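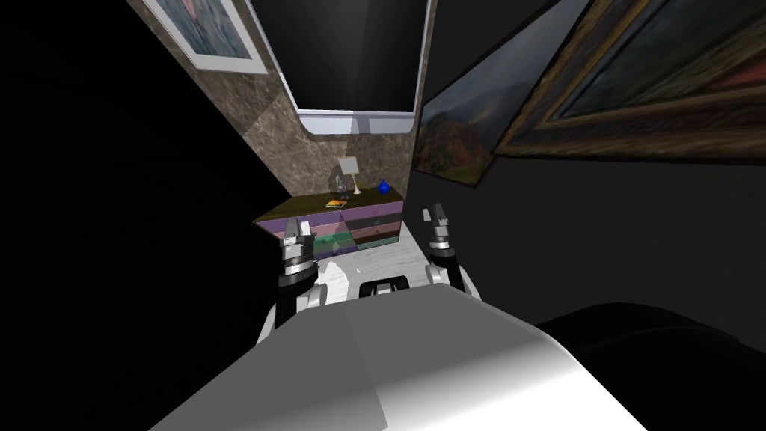 Sim view, both arms forward.

March, bench 2, started 9:40

Back on the Helby mill ledgers. Four came over from the Warkurus store in one carton, tied with flat tape. Ledger 3 is the bad one. Text block has split between the second and third gatherings and the spine leather is powdery all the way down. Did not try to open it past 40 degrees.

Surface cleaned ledger 1 with the soft brush, then smoke sponge on the first 30 leaves. Pencil tallies in the margins are faint, so kept the sponge away from those. Ink is stable to a dry swab, not tested damp yet.

Ottmar Rieger thinks the tallies are log counts from the river landing and the inked columns are sawn boards. That would fit the one page total I could read, 267, against a much larger board figure beside it. He wants scans of that opening before any repair goes on. Fine by me.

Board thickness for the new boxes: 2 mm is enough for 1, 2 and 4. Ledger 3 needs the heavier stock and a tray. Cut list is in the back of this book.

Paste: first batch too thin, strained again and left it covered. Second batch good. Label says Okside shelf, please put it back there.

Log stamp from the Zapata camp (iron, long wooden handle) – loose rust brushed off over paper, flakes kept in a bag. Head wiped with solvent twice. Stopped at 400 grit on the test spot on the underside and it was already too bright, so no abrasive on the face. Aisyah Pasaribu has the accession sheet. The donor name on it doesn't match the tag on the handle, and she is checking the letters.

To do: humidity card in the ledger carton, reorder tape, ask Ottmar which end of the stamp handle was replaced.

Packed up 4:15. Ledger 3 is under light weight on the top shelf – leave it there.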